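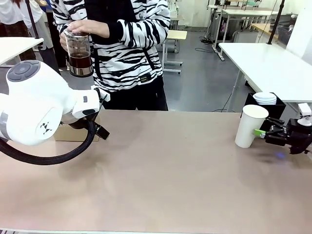
4. Setting up your first building model

Welcome to the fun part! You have installed Rimora, you have signed in, and now you get to put some walls up. Section 4 takes you from an empty project to a small two-story building with a roof, and most people get through it in one sitting. We use the sample site called Molumholm throughout, so your screen should match the text as long as you haven't changed the default units.

Before you start, check that the Stilter plug-in shows a green dot in the lower status bar. If the dot is gray, go back to section 3.2 and load it again. You can draw without Stilter, but the stair and roof tools won't appear in the menu.

4.1 Open the site and set the levels

1. Choose File, then New from Site, and pick Molumholm from the list.

2. When the units box opens, leave it on feet and inches and click OK.

3. Open the Levels panel (press L). You will see one level called Ground, at zero.

4. Click Add Level twice. Name the first one Upper and the second one Eaves.

5. Type 10' 6" as the height for Upper and 19' 6" for Eaves. Press Enter after each one or the value won't stick.

6. Click the padlock next to Ground. This keeps the site contours from jumping if you drag something by accident, and you will drag something by accident.

Note: Level names can be changed at any time. Level heights can too, and walls tied to a level will stretch or shrink along with it — try it once just to watch it happen, it's lovely.

4.2 Draw the outside walls

1. Make Ground the active level by double-clicking its name.

2. Press W for the Wall tool. In the Type menu, choose Masonry Cavity.

3. Set Base to Ground and Top to Eaves.

4. Click the small survey marker near the south edge of the lot. This is your starting corner.

5. Move the cursor east, type 50' and press Enter.

6. Move north, type 28' and press Enter. Then go west 50' and click the starting corner again to close the shape.

The walls fill in as soon as the loop is closed. If you only see thin blue lines, the last click missed the corner. Press Backspace once and zoom in before you click again.

Caution: Don't use the Join command on walls that already meet at a closed corner. Rimora will add a second, hidden joint on top of the first one, and your area schedule will come out wrong. Undo works here, but only until you save.

4.3 Add floors, openings and the stair

1. Select all four walls with Ctrl+A and choose Floor from Boundary. Tick both Ground and Upper.

2. Press D for doors. Hover over the south wall until the swing arc shows up, press the space bar to flip it if you need to, and click.

3. Press N for windows and place as many as you like. Hold Shift to keep them lined up with the story below.

4. From the Stilter menu, choose Straight Stair. Click inside the north wall for the bottom step, then drag west. The tool works out the risers from your level heights.

5. Accept the prompt to cut an opening in the Upper floor.

Note: The stair preview turns orange when the headroom is too low. You can still place it, and it will be listed under Warnings until you move it or make the opening longer.

4.4 Put the roof on

1. Make Eaves the active level.

2. Choose Stilter, then Roof, then Gable. Click any wall and the whole outline is picked up for you.

3. Set the pitch to 8:12 and the overhang to 1' 6".

4. Click Build. On a slower computer the preview may freeze for a moment — let it finish and don't click again, or you will get two roofs in the same place.

5. Press 3 to switch to the 3D view, then hold the middle mouse button and spin the model around. That's your building!

4.5 Save and share

1. Choose File, then Save to Gaete. Gaete is the shared library, and anyone on your team can open what you put there.

2. Give the model a name of up to 165 characters. Slashes and colons are not allowed.

3. Pick a thumbnail view and click Publish.

Caution: If the upload stops with error 272, another person has the same project open for editing. Save a local copy first, then ask them to check the project back in. Closing Rimora without a local copy will lose everything since your last publish.

Section 5 covers materials, sun angles and printing to sheets. Keep this model, as you will need it there.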